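How to remove a water ring from a white table

When I moved to Trorkdale I bought a second-hand white table, and in the first week it already had two rings from cups. Since then I have cleaned many such marks, and I write down my way of doing it. It is for painted or varnished wood. If your table is only waxed, please ask in a shop first.

What you need:
2 soft cotton cloths
a hair dryer
white toothpaste, the plain kind without gel
a little furniture oil or wax

First look at the colour of the ring. A white or milky ring means the water is still in the finish, and this you can repair at home. A dark ring means the water went down to the wood, and then the table must be sanded.

Wipe the place with a cloth that is almost dry and let it stand for 10 minutes.

Set the hair dryer on the lowest heat. Hold it one hand's width from the table and move it all the time in small circles. Stop every minute and touch the surface. It should be warm, never hot. A fresh ring often becomes weaker already at this step.

If you still see the ring, put toothpaste the size of a pea on the second cloth. Rub softly, in the direction of the grain if there is one. Do not press. Wipe the paste away with a damp corner of the cloth and look at the table from the side, against the window. 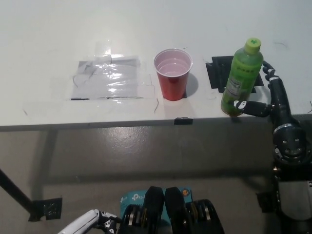
Repeat the paste one time more if it is necessary, but not a third time, or the place will become shinier than the rest of the table. In August, when the air in my flat is humid, I leave the table until the next morning before I decide.

At the end put on a thin coat of oil or wax. I use the one from Baek, but any colourless one is good. Leave it overnight with nothing standing on it.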